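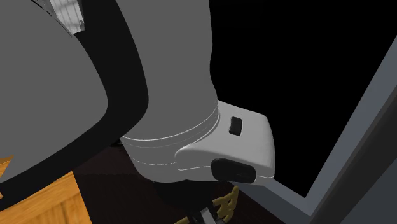 What is the Tristance method? It is a way of testing robot arm control programs in computer simulation before they are run on physical hardware.

The method was described by Nuala Phelan and Birgit Hagedorn. Each program is run in 75 simulated rooms that differ in lighting, surface texture and object position — the arm model stays the same throughout. A program passes if it completes its task in every room. In the first published study, 4 programs were compared over 817 trials. Later work by Mayuree Wannasri added changes in camera angle.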